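Why Do People Put Elder Over the Door?

Elder is a small tree that grows along hedges, on waste ground and beside old barns. In early summer it has flat, creamy flowers that smell sweet. In autumn it has bunches of tiny dark purple berries. There are a lot of old stories about it, and people have used it in the kitchen for a very long time.

The old stories

In parts of England and Denmark, people said that a spirit called the Elder Mother lived in the tree. You had to ask her before you cut a branch. If you forgot, she might follow the wood to your house and pinch you in your sleep.

Other people thought elder kept bad luck away. They planted one by the back door, or hung a twig above it. Farmers hung bunches of the leaves in the dairy, where the smell was meant to keep flies off the milk.
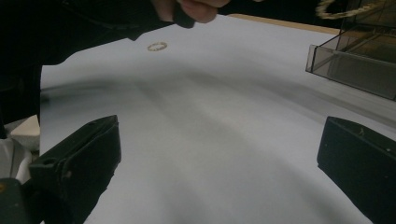
What people make from the flowers

The best known thing is elderflower cordial, a sweet drink you mix with water. The flower heads are soaked in sugar syrup with lemon, then the liquid is strained through a clean cloth.

Murray Lockyer makes a batch every year. His recipe uses 900 grams of sugar and a big bowl of flowers picked on a dry morning. He shakes each flower head gently outside so the small insects drop off. Some people dip the flower heads in batter and fry them, and eat them hot with sugar.

What people make from the berries

Elderberries are cooked into syrup, jelly and pies. Long ago the syrup was given to anyone with a cough. The juice is a strong purple and was used to dye cloth. It stains fingers too, so Murray wears an old shirt for that job.
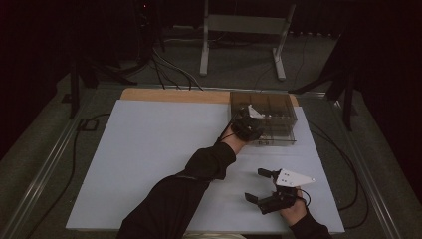 Staying safe

Raw elderberries can make you sick. So can the leaves, bark, stems and roots. The berries must be taken off their stems and cooked by a grown-up before anyone eats them.

Never pick or taste a wild plant on your own. Some poisonous plants have white flowers that look a bit like elder.

Words to know

Cordial: a sweet drink made from fruit or flowers, mixed with water.
Hedge: a row of bushes or small trees planted close together.
Strain: to pour a liquid through cloth or a sieve to take out the bits.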